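Two-Arm Cleanup: Picture Gallery

These pictures go with our work on teaching two robot arms to share small household cleanup jobs. The project is called Fitine. The question behind it is a narrow one: if two arms learn from the same demonstrations, how little do they need to be told about each other?

Most earlier work in our group used one central policy that controlled both arms at once. It did well on tasks it had practiced and badly when an object was moved a short way from where it usually sat. For Fitine we trained a separate policy for each arm and let the two exchange a short message at every step. The message says what the arm intends to reach for next and whether it is holding anything. Nothing else passes between them.

The gallery covers the brush, dustpan and bin tasks. Click any picture for the larger version.

The brush and dustpan on the taped grid. Each arm has its own base plate on the paper, and the teach pendants are on the side table.
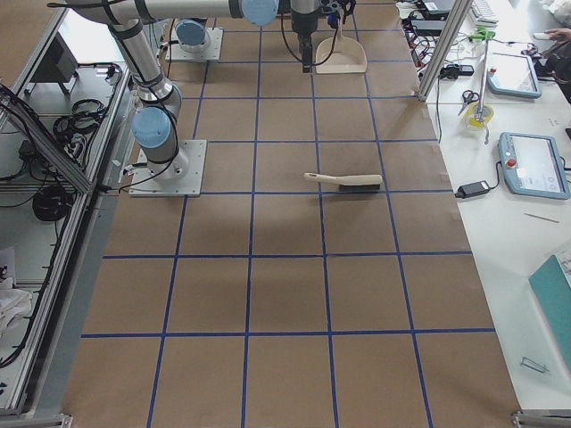 Hirau, April

The blue tape marks the cells we use for placing objects. Before each trial a script picks a cell and an angle for every object, and whoever is at the table sets them down to match. In the first version of the study we placed things by eye, and the starting positions bunched up near the middle without anyone meaning them to. Results from that version are not included in the paper.

Brown paper was chosen over the bare table for glare. It creases and has to be replaced now and then, and the grid is taped again from a printed template. Small errors in the tape do no harm, as the policies never receive the cell number.

Demonstrations were recorded by hand-guiding the arms. We collected 138 of them for the brush and dustpan tasks together. Trials that ended in a dropped object were kept if the operator picked it up again, and they turned out to be useful: policies trained without them tended to freeze after a miss.

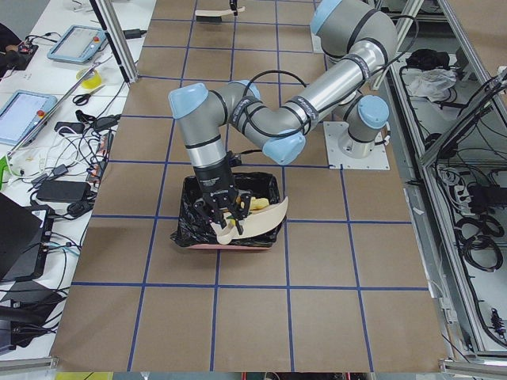
The bin tasks gave us the most trouble. A bag liner folds and shifts, so the opening never has quite the same outline twice, and the depth readings over black plastic are poor. We ended up masking the inside of the bin in the depth input and relying on color alone there. With the mask in place, the gripper stopped halting above the rim.

Evaluation used 500 trials, split evenly between the central policy and the message-passing pair. Both did the standard layouts about equally well. On shifted layouts the message-passing pair finished more of the tasks and had fewer near contacts between the arms. It was slower, mainly because one arm would wait for the other to clear the shared cells. We tried 4 message lengths, and the shortest that still worked was 2 values per step. Longer messages gave no gain that we could measure.

Training code is built on Tendex, our in-house toolkit for logging and replay. The version used for these trials has been frozen, and later changes to Tendex are not needed to repeat the results. Layout files, the tape template and the trial sheets are in the same download.

The full write-up is under Publications, listed as Grímsdóttir. Lab visits are on Thursday afternoons, by arrangement through the contact form. Pictures on this page may be reused for teaching with a credit to the Fitine project.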